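Startseite > Werkstatt > Prüflisten > Handführung und Fernsteuerung
Artikel drucken | Per E-Mail senden

Prüfliste Zweiarmplatz, Aufgabe Stoff greifen und falten
Geprüft von: Rosalie Bachmann
Datum: 6. Februar 2023
Standort: Flultico, Halle Strebel

Vor dem Einschalten

1. Not-Halt am Bedienplatz gedrückt und wieder entriegelt: in Ordnung.
2. Zweiter Not-Halt an der Tischseite: in Ordnung. Der Taster sitzt etwas locker im Gehäuse, bitte nachziehen.
3. Klemmung der Arme am Gestell: in Ordnung.
4. Schrauben an den Greiferfingern handfest: in Ordnung.
5. Kabel am Handgelenk frei beweglich: in Ordnung. Bei voller Drehung wird es knapp, Zugentlastung prüfen.
6. Laufweg hinter dem Tisch frei von Kabeln: nicht in Ordnung. Mängelpunkt bleibt offen.

Fernsteuerung

7. Steuerarme stehen beim Koppeln in derselben Haltung wie die Roboterarme: in Ordnung.
8. Geschwindigkeit auf 50 Prozent begrenzt: in Ordnung.
9. Freigabepedal losgelassen, beide Arme bleiben stehen: in Ordnung, mehrfach versucht.
10. Greifkraft auf Stufe Stoff: in Ordnung. Stufe war noch von der letzten Aufgabe verstellt.
11. Aufzeichnung in Tikeo startet erst mit dem Pedal: in Ordnung.

Arbeit am Stoff

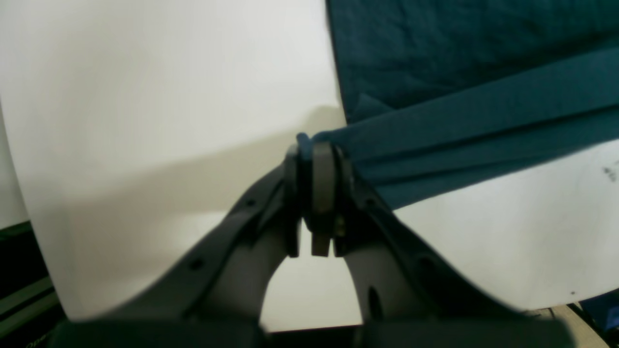
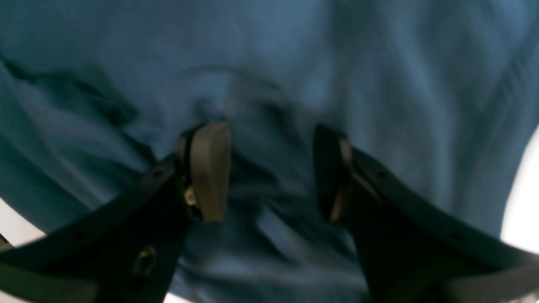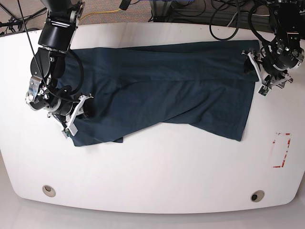 Stoff und Greifer auf allen Aufnahmen dieser Reihe. 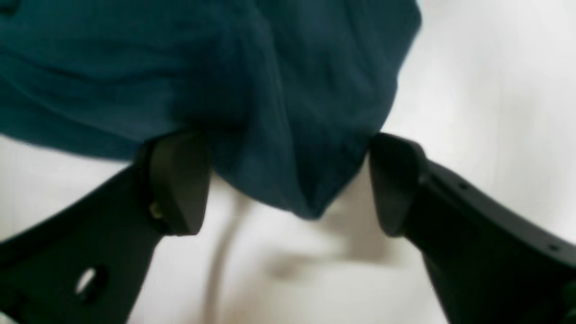 Die Vorführung von Hand ist der Teil, bei dem es in der Prüfung am meisten zu bemängeln gab. Wer den Steuerarm führt, schaut auf den Stoff und vergisst leicht den zweiten Arm. Beim Halten mit beiden Armen, wie auf der dritten Aufnahme mit je einem Greifer am linken Ende und an der rechten oberen Ecke, darf deshalb nur langsam auseinandergezogen werden. Spannt die Oberkante, ist Schluss mit Ziehen. Ein Durchgang mit ruckartigem Zug wird verworfen und nicht nachträglich geschnitten, auch wenn die Faltung am Ende stimmt.

12. Finger setzen auf dem Stoff auf, ohne in die Platte zu drücken: in Ordnung mit der neuen Höhengrenze.
13. Hände der Bedienperson bleiben am Steuerarm, kein Glattstreichen von Hand bei laufender Freigabe: nicht in Ordnung. Einmal beobachtet, Bedienperson eingewiesen.
14. Stoff zum Neuauslegen nur bei losgelassenem Pedal anfassen: in Ordnung.
15. Handführung direkt am Roboterarm: heute nicht geprüft, Funktion ist bis März gesperrt.

Nach dem Betrieb

16. Arme in Ruhelage gefahren, dann erst Strom aus: in Ordnung.
17. Fingerbeläge auf Risse und Fusseln angesehen: in Ordnung, ein paar Fusseln entfernt.
18. Durchgänge im Heft eingetragen: 34, davon drei verworfen.

Offen: Nr. 2, Nr. 5 und Nr. 6. Nr. 13 wird bei der nächsten Prüfung wiederholt. Ersatzbeläge sind bei Kukidach bestellt.

Kontakt | Impressum | © Flultico | Nach oben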